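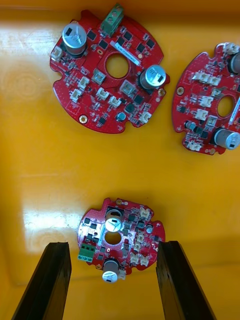 Progress report, Morix board kitting. Wednesday, April 17, 2019

Short one this time, inspection visit tomorrow. Full figures in the spreadsheet.

Where we are: 1,940 kits done against the 2,000 in the grant agreement. Remaining 60 are waiting on harnesses from Brakard. Supplier says they've shipped, no tracking number yet. Chasing.

Boards. All red round ones now, old square version is used up. Thirteen rejected so far, mostly bent header pins, two with the terminal block soldered on crooked. Set aside and labeled, Peeters will credit them. Capacitors stand tall and catch on sleeves so boards go in the yellow trays one layer deep, no stacking. Slower to fill but we stopped getting leaned-over caps after the change.

Table layout. Settled at last. Steel tray in the middle for the kit being put together, yellow bins either side for parts. Tray floor is lined in white, small stuff shows up much better. We tried it the other way round in November and kept loosing connectors.
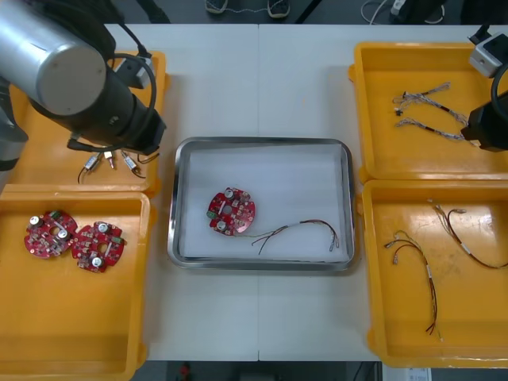
Work table with steel tray, board and harness, yellow bins left and right.

Harness goes on the board first, then the loose ends get laid out flat to one side so the terminals can be checked. Adds time per kit. Worth keeping imo, and Vava asked for it in writing.

Spending: on budget except packaging. Ordered another 1,000 antistatic bags, not in the original plan, please confirm we can move this from the travel line.

Still open
- harness delivery date
- credit note for the rejects
- your OK on the bags
- final count sheet, will send wiht the next report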